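FOR IMMEDIATE RELEASE

Firkcombe Mattress Library Opens Second Branch in Dastmont

DASTMONT, June – Firkcombe, the lending service that lets people sleep on a mattress for two weeks before deciding whether they hate it, will open a second branch on Bandale Street this month. The new location holds 555 mattresses, from the very soft to a model the staff refer to as "the sidewalk."

Members pay a flat fee, take a mattress home, and bring it back or buy it. Covers are swapped and laundered between loans. The first branch has made 1090 loans to date, many of them to the same indecisive people.

"Most of us pick a bed by lying on it in our coats for a minute while a salesman looks at the ceiling," said founder Ro-un Ha. "I bought three bad ones that way. My back would like a word with my younger self."

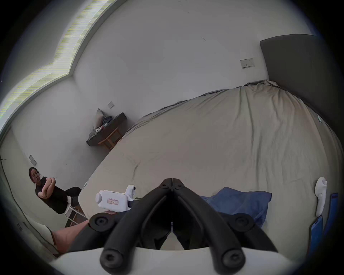
The Dastmont branch will also lend pillows, toppers and adjustable bases. Delivery is handled by Simões, a local moving company whose drivers have asked us to mention that king sizes do not go around corners, whatever the customer measured.

Doors open at 10 a.m., with coffee, which may defeat the purpose. Couples who disagree about firmness are welcome and will be seated separately on request.

Press inquiries: Firkcombe front desk, Bandale Street, Dastmont. Please call after the morning nap.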